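**Two new pairs of hands at the Stulard packing room**

Gift boxes are a fiddly business. Anyone who has spent an afternoon at Stulard putting lids on small cream boxes will tell you so, and until this month that meant Ama Ackah and her four colleagues, five people on one long bench with the radio going.

Since September they've had company! A pair of robot arms now shares the box work, and Ama has gone from closing lids to running the cell. She sets out the boxes, picks which job to try next and writes up anything the arms find awkward. "I was dreading it," she says, "and now I'm the one who stays late to watch."
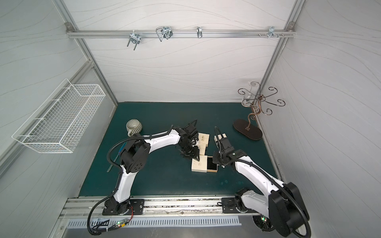
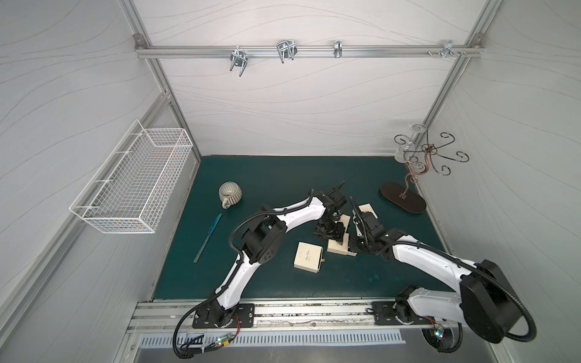
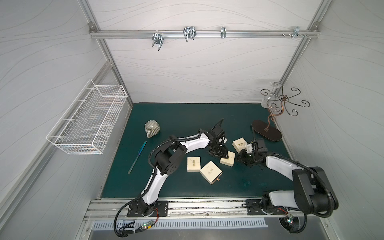
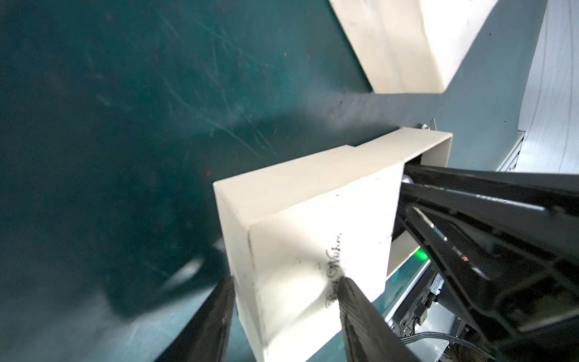 Wim Goossens, who looks after the packing room, is keen to stress that all five have kept their hours. What has changed is how the day is split up. Ribbons, handwritten cards and odd-shaped orders stay on the bench, where the team now has proper time for them, and everyone gets a turn at the cell after 110 minutes of training (Wim timed it). Sore thumbs were a regular grumble before the busy season, and he hopes to hear a lot less of it this year.

There are still things to sort out. Yusri Hartono would like the bench moved nearer the window, and the rota has been redrawn twice to make the turns fair. Brittany MacLeod, on the evening shift, wants her group trained next and has already put all their names down.

The team will talk through the first weeks over lunch in the canteen, and colleagues from other rooms are very welcome to come along and ask Ama anything they like.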